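Print this page | E-mail this page

Hand-held grippers: curved fingers or flat fingers for small boxes?

Asked 1 Oct 2020

Hello all. I must choose between two finger sets for our hand-held grippers and I would like to hear from people who used both. We have the Moradi fingers (dark gray, curved, with fine ribs on the inner face) and a trial pair of flat ones from Gevberg. The task is simple: pick small things from a table and put them on an open shelf. 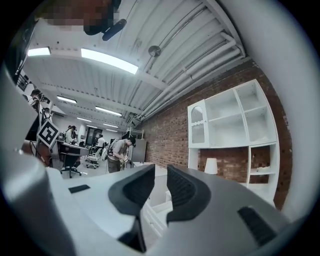 Moradi fingers, view from the gripper camera.

With the curved fingers my operators finished 34 picks in a session before they asked for a break. With the flat ones they did 20. But the flat ones hold thin cardboard better, and I can't decide if the difference comes from the fingers or from the weight. The Gevberg set adds 75 grams on each hand. Also, in the gripper camera the curved fingers hide a part of the object when they are nearly closed.

Our arms will get the same fingers later, so I prefer to choose only once. Is there any experience with this?

Answer 1 (accepted)

I tested both sets in April, on the older Zumthorpe controller. My advice is to separate the weight question first. Tape 75 grams to the gripper with the curved fingers and repeat the session. If the picks go down, you have your answer and the flat fingers are not guilty.

About the hidden part of the object, I would not depend on the gripper camera only. A second camera at the head sees the hands from above, and with marker cubes on the grippers you can still follow the position of both hands in the same view.
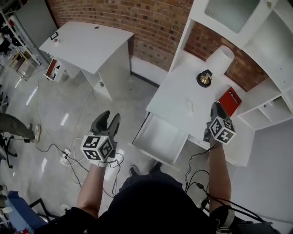 The angle of approach matters more than I expected. For a box lying near the edge of the table, curved fingers can come in low and close on the two short sides. Flat fingers want to come from above, and then the wrist is bent in a way which is tiring after half an hour. Please check also the cables. If they pull on the wrist, every comparison will be wrong.

For the thin cardboard I put a strip of soft rubber on the tips. It must be changed often, but it is cheap.

Answer 2

we use flat. no problem. maybe your operators need more practice

Answer 3

I agree with the first answer, with one correction. On the newer controllers the closing force is not the same as on the old Zumthorpe, so a result from April may not repeat. I measured the force again after the update and had to write a new table, 433 lines, for the Ornodley arm. Do this before you buy.

We use cookies to remember your settings. Accept | Read more

Contact | Copyright Ornodley Help Pages | Back to top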